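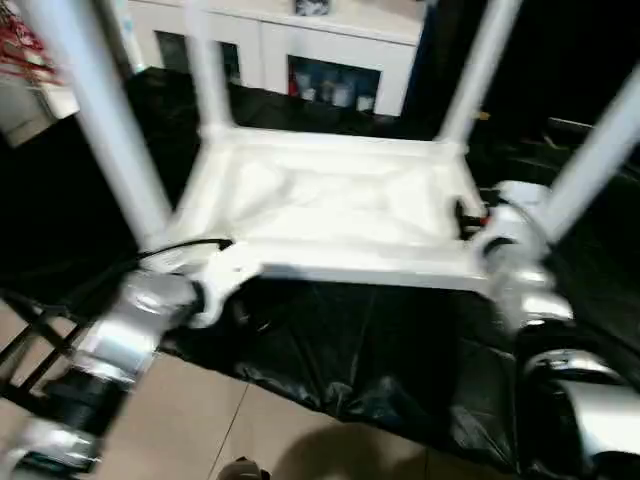

Search articles Go

A stopped robot can still be holding your hand

By Morag Gillies

Print this article | E-mail this article

In April a two-armed robot at our workshop in Niltden closed its right gripper on my colleague's finger and kept it there. Fergus Niven had reached in to straighten a stool that the arms were turning over. He had told me he was reaching in, and I had said fine, as I thought the right arm was waiting. The gripper shut on the rail and the end of his finger together. I hit the stop button.

The stop button did what it was built to do. Both arms froze, the motors were cut and the brakes came on. The gripper stayed shut, as it was also built to do, so that a machine carrying something heavy doesn't drop it when the power goes. Fergus was stuck for 9 minutes while I looked for the release procedure. He had a bruise and a split nail and was back at work the next day.

We wrote it up for Halliday, who supplied the arms, and for Waltotex, who pay for the household handling work. The reply from Halliday was polite and said the equipment had performed to specification. I have no quarrel with that as a statement of fact. My quarrel is with the idea that it closes the matter.

A gripper on a two-armed machine working with household goods is not in the same position as a clamp on a press. People put their hands near it all day. The objects are awkward and the person running the session is always tempted to nudge something a few inches. You can write a rule against it, and we had one, on page 6 of the site instructions. Fergus had signed it and so had I. I had also watched both of us break it most days, and so had everyone else in the building.

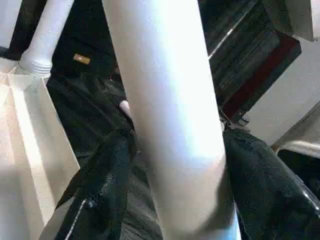
Soft things are worse than hard ones in this respect. With a stool you can at least see which part the fingers will meet. With clothing or sheet plastic the material bunches, the fingers close on more than they were meant to, and the hand that goes in to pull a fold clear is working half blind. If I had to say where the next trapped finger will come from, I would say a sleeve.

My view is that any gripper used within reach of people should have a release that works with the power off, that can be operated by the person who is trapped, using one hand, and that is on the gripper itself. Ours has a release. It is a small screw under a cover at the back, and it needs a hex key. The key was in a drawer on the other side of the room. I found it after I had found the right page in the manual, which runs to 378 pages and lists the procedure under maintenance.

The usual objection is that a quick release will lead to dropped loads. It will, sometimes. I would ask what the load is. We lift stools and coats and plastic tubs. A dropped stool costs very little, and even a cracked floor tile can be replaced. Where the load really is dangerous, a different rule should apply, and the people doing that work should say so and keep their hands out.

The second objection is cost. Hondia quoted us 300 pounds an arm to fit a lever in place of the screw. I don't call that nothing, for a workshop our size, but we spent more than that in lost days while the incident was being looked into. 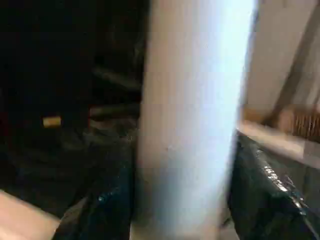

There is also the matter of speed. Our arms move slowly when they carry something and quite quickly when the task script thinks they are empty, and the script had the right arm down as empty. It decides this from the width of the grip. A finger's worth of difference was enough to confuse it — we found the same wrong reading in older logs, on thin rails and on tubes, and had put it down as a nuisance. It was logged under "data quality". I think a good many safety faults are sitting in lists with names like that, and I would like other workshops to go and read theirs.

Since then we have taped a hex key to each arm, moved the stop button to where the person reaching in can get at it, and capped the speed in every state, loaded or not. The levers are on order. Fergus wanted the rule on page 6 rewritten so that it describes what people do, with a pause command before any hand goes in, and that has been done too. The pause adds a few seconds each time and people grumble about it, me included.

Halliday have said they will consider a change to the manual. I have asked them to move the release procedure to the front, inside the cover, with a drawing. I haven't had an answer yet.

Contact us | Copyright the author | Back to top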